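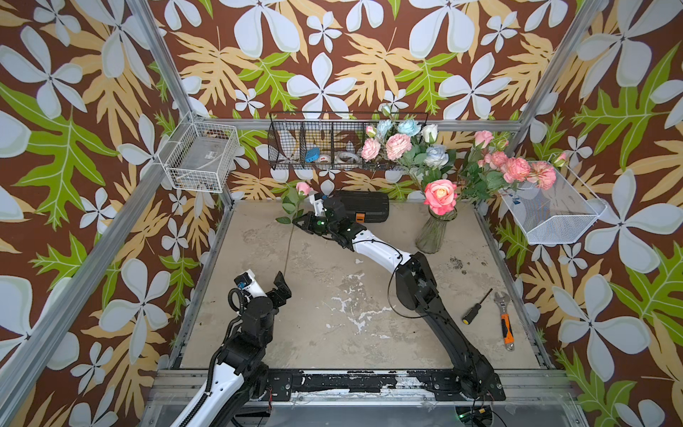
How does a robot know how hard to squeeze?

Most robots find out from their motors. When a gripper closes on something, the motor has to work harder, and the robot's computer can feel that extra effort a bit like you feel a door pushing back when you lean on it. The computer has a number for "that's enough, stop there", and people choose that number by trying things out again and again.

Trying things out is what we do for a good part of the week at the Pesdale workshop, and it is slower and sillier work than you might imagine!

Think about your own hands for a moment. If somebody gave you a flower, you would hold the stem lightly. If somebody gave you a spanner, you would grip it properly, or it would land on your toes. You learned all of that when you were very small, by squashing bananas and dropping cups, and now you do it without thinking. A robot gripper hasn't had any of that practice. Many grippers have just two fingers, with no thumb and no palm, and every one of them has something it is good at and something it makes a mess of.

So when we want to compare two grippers, we give them both the same job. One of our favourites is the flower job. An artificial rose lies on its side on the floor of the robot's work area, and the arm has to reach over, open its gripper beside the stem, close it, lift the rose and put it in a vase. We use pretend flowers so that the rose is the same shape on Friday as it was on Monday (a real one would droop, and then the test wouldn't be fair).

Each gripper gets 20 goes. We write down what happened every time, even the embarrassing ones. The Skirkden gripper has firm, narrow fingers, and it is very good at getting underneath a thin stem, but it sometimes pinches a leaf as well and the whole flower swings round sideways. The Barnuta gripper has softer pads. It is gentler, and it doesn't mind if it's a little bit off to one side, but the stem can slip and turn while it's being carried - and then the rose arrives at the vase upside down, which made us laugh the first time and sigh the fifth.

The controller matters too. That's the part that tells the arm where to go and how fast. Ours is called Valdovinos, and it checks where the arm has got to 128 times every second. If you make it move the arm too quickly, the flower wobbles. If you make it too slow, you have time to eat a whole sandwich before the rose gets anywhere near the vase.

You can try a gripper test at home. You'll need a pair of kitchen tongs, a pair of clothes pegs (one for each hand) and 5 small things, such as a pencil, a grape, a sock, a coin and a leaf. Pick each one up with the tongs and put it in a mug, then do it all again with a peg. Draw a chart with a tick for every one that got there safely. Now try the coin again, with the tongs, lying flat on a table. It's horribly difficult, and the grippers at Pesdale don't like coins much either.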